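The Second Life of a Pit Orchestra

Reshma Shezi conducts with her sleeves pushed up past the elbow, and by the time the overture is over she has usually lost a pencil. It flies out from behind her ear at the first big downbeat. The second clarinets have learned to duck.

She took over the Lekota Chamber Players when the group had 11 regulars and a repertoire that leaned hard on the same two serenades. What she has built since is one of the most cheerful sounds I've heard in a concert hall in years, and I have heard it four times now, once from the very back row with a cough drop stuck to my program. The strings are warm without being heavy. The winds breathe together. And the brass, who in so many small orchestras sit through the evening waiting for something to do, get to play their hearts out.

The reason for all that brass is where the players came from. Most of them met in the pit at the old Aden Theater, working six shows a week under a stage so low that the trombonist played sideways. When the Aden stopped putting on musicals, they had a choice between drifting apart and finding something new to play. Shezi was their rehearsal pianist. She was also, it happens, the one with the keys to the building.

"We knew how to follow," she told me over a plate of fried plantains after a long afternoon of rehearsal. "Pit players can follow anything. A singer skips four bars, you skip four bars. What we didn't know was how to lead. Who do you look at when there's no singer?"

For the first season they looked mostly at each other. You can still hear it! Watch the cellos in the slow movement of almost anything and you'll see heads turning, little nods, a raised eyebrow going down the row before a change of tempo. Shezi could stamp that out and doesn't want to. Her beat is clear where it has to be and nearly disappears where it doesn't, and in those stretches the orchestra sounds like a very large string quartet that has let some friends in.

Their home now is Pumunura Hall, a former seed warehouse with a pitched ceiling and 71 seats on the floor, plus a balcony that creaks. The sound is close and bright. A plucked note from the basses arrives right under your ribs. Soft playing carries all the way up to the rafters, so the players can go quieter than they ever dared in the theater, and they do. I was there for the hushed opening of Shezi's own arrangement of three lullabies, and I could hear the bow hair touching the string before there was any pitch at all.

Loud playing is another matter. The first time they tried a full symphony in there, the timpanist was asked to switch to softer sticks, then to play nearer the rim, and finally to move behind a curtain. He has stayed behind the curtain ever since and claims to prefer it. From the balcony you can see the tops of his sticks.

The big undertaking this year is Cusico, a 70-minute piece for orchestra, two pianos and audience. Yes, audience. At five points in the score the people in the seats are asked to hum a single note, given to them by the oboe, and hold it for as long as a breath lasts. I went in with my arms folded. By the third hum I was leaning forward with everybody else, and the woman beside me had her eyes closed. When the orchestra comes back in under that big unsteady note, the harmony shifts and your own plain hum becomes the most interesting pitch in the room. I don't know how else to put it except that I wanted to do it again right away.

Shezi wrote Cusico over two winters, mostly at the kitchen table. The first draft had 3,001 measures, a number she remembers because the last one was an accident (she had hit a key on her laptop with the side of a mug). She left the extra measure in. It is a full bar of silence after the final chord, conducted, with her hands still in the air, and it keeps people from clapping too soon. Everything else got cut and cut again. A whole scherzo went. A tuba solo went too, came back after a polite campaign from the tuba section — one man — and now sits in the fourth part, where it brings the house down.

The two piano parts deserve their own paragraph. They are placed at opposite sides of the hall, lids off, and they hardly ever play at the same time. One starts a phrase and the other finishes it, so the tune goes sailing over your head from left to right. In the fast section the handoffs come every beat. Both pianists come from the theater days and both can sight-read in the dark, a skill that got tested last November when the lights went out in the middle of a run-through and the two of them kept going for most of a page.

There's a recording on the way as well, pressed in a run of 1,000 copies, with the lullabies on the second side. I've listened to an early version on good headphones and it's lovely, full of chair squeaks and page turns. Still, a recording can't give you the hum. For that you have to be in one of the seats.

You'll get the chance on 6th July, when the Players give Cusico its second full performance at Pumunura Hall, with a short first half of dances for winds. Doors open an hour before the music, and the oboist will be in the lobby giving out the note to anyone who would like to practice. Go early and sit on the left if you can. The first piano gets all the best beginnings.

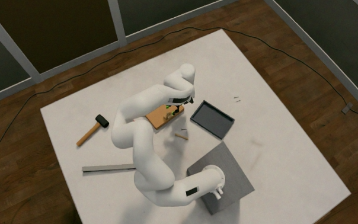

White jointed arm on a square gray pedestal, computer rendering.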